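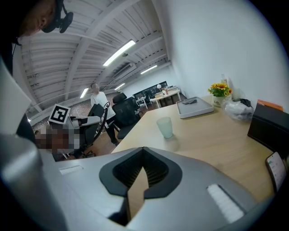 Coursework > Interiors and Everyday Use > Final Reports

Does a Tray Keep a Shared Desk Clear?

Réka Szénási
Supervised project, Stankevičius Hall

1. Why I doubted the idea

The Wutum method, which we were handed in the second week, says that a shared desk stays usable if everything loose on it has a tray to go back to. The handout promises a "self-clearing surface." I have shared desks since middle school and have never seen one clear itself. My project was meant to check the claim on a desk people really use, and I should say at the start that I expected it to fail.

The handout gives no source for its claim. It quotes a trial in an office in Trosonthorpe, but I could not find out how many desks were in it or who looked at them afterward. The Clillis guide, which two other students worked from, repeats the same trial in nearly the same words.

2. What I did

I put a tray on the light wood desk and asked the people who use the room to keep small things in it. I left no sign. The handout recommends a sign, but a sign tests whether people obey signs, and I wanted to know what the tray does by itself.

At the end of each working day, at 5:30, I wrote down what was on the desk and whether it was in the tray or beside it. I did this for 18 days in May. I also gave out a short questionnaire and got 37 back, some of them filled in by people who I suspect have never sat at that desk.

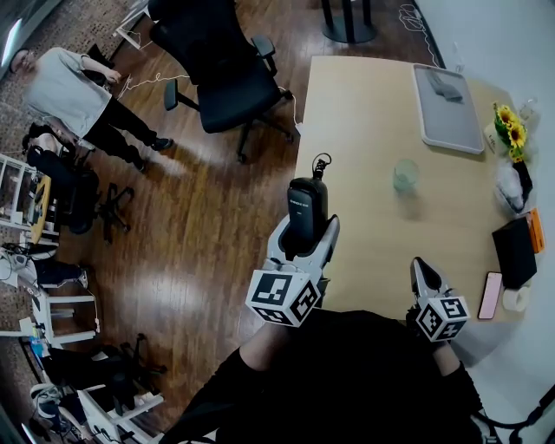

Department of Interior and Product Studies, Stankevičius Hall

3. What ended up where

The tray had a gray cloth in it. Beside the tray, down one side of the desk, were the sunflowers, a clear bottle, a plastic bag, something flat and orange, a black box and a phone. The see-through green cup stood out on the open part of the desk. This is close to what my notes say for most days: the tray held one soft thing and the rest of the desk held everything else.

A supporter of the method could say that the middle of the desk was still mostly usable, and I agree that it was. I don't think the tray gets the credit. People pushed their things toward the side because that is where they were not working. They did the same on the 3 days when I took the tray away, and my notes for those days look no different.

The cloth is a small problem of its own. Once it was in the tray, there was less room for anything else, and it seems people read the tray as the place for the cloth. One answer on the questionnaire called it "the cleaning tray." The handout does not say what to do about this.

4. The flowers

I had not planned to write about the sunflowers, but they came up in the questionnaire more than the tray did. Several people said they made the desk nicer. Fine, but they take up space all day and have no job -- by the rules of the method they should have gone. I left them, since removing them would have changed two things at once.

5. Limits

One desk is not many desks. I knew most of the people using it, and they knew I was writing things down, which should have made them tidier. The Wutum handout suggests 300 separate observations before drawing a conclusion, and I have far fewer. I would still like to know if the Trosonthorpe office had that many.

6. What I would change

A deeper tray, or a second one with the cloth kept out of it. I would also try an empty strip along one side with no tray at all -- people seem to make one anyway. Until somebody compares those properly, I would not spend money on trays.

Related reports
Coat Hooks and Who Uses Them
Labels on Shared Shelves: A Second Look
The Clillis Guide in a Small Kitchen
Where Chargers Go at Night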